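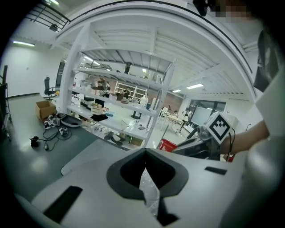

Bohdan Kovalchuk objected, on reading a draft, that open shelves do not keep a workshop tidy, and that people put things wherever there is a gap. We kept the remark in mind when sorting the storage notes from Hinovstead.

4.2 Shared shelves and work surfaces

Shelf space was not assigned to anyone. Boxes of parts shared a unit with bags and other personal things, and labels were used only for

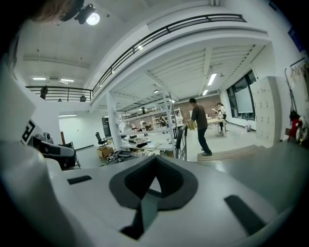
small stock ordered through Sikarent. Larger items went back to the nearest free shelf. In December the rule was changed so that the lowest shelf could hold shoes,

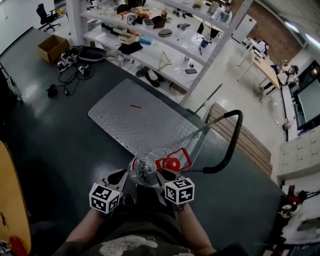
but tools were still left on the tables between jobs.
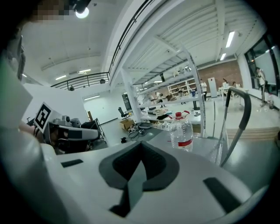 Drinks were treated separately from tools in the house rules. They were allowed on work surfaces if the cap was on. The bottle in Figure 4 has its red cap on and stands upright, partly filled, which meets the rule. Cups without lids were kept in the kitchen.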